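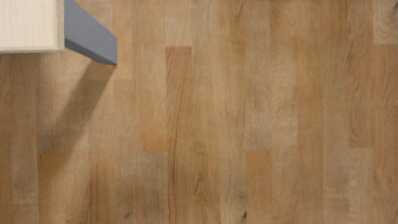

Liudmyla Tymoshchuk wrote in to ask whether I'd given up on sourdough, because I hadn't mentioned it since the fall. No, Liudmyla, I haven't! I did let the starter go gray in the back of the fridge for a while (sorry, starter), but I fed it all through the holidays and it's back to doubling by lunchtime.

What changed is the flour. I used to go all white, and now I swap in 100 grams of rye for every loaf, which makes the dough stickier and the kitchen smell wonderful. I keep my water at 75 degrees, and if the house is cold I just leave the bowl in the oven with the light on.

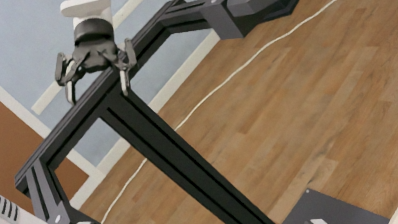

The other thing is patience, which I don't have. Orest Pylypenko told me to give it a full night in the fridge after shaping, and I kept cutting that short so we could have toast. Well, I finally did the whole night last week and the crust was so much better I ate the heel standing at the counter, with too much butter. 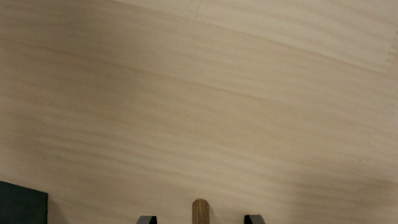

I still can't score a loaf to save my life. Mine always split down the side, and Ustyna's come out with those pretty leaf shapes, so I've asked her to write up how she does it for the February issue. If you'd like some starter in the meantime, bring a clean jar with a loose lid and I'll fill it. I've got plenty, and I hate pouring it out.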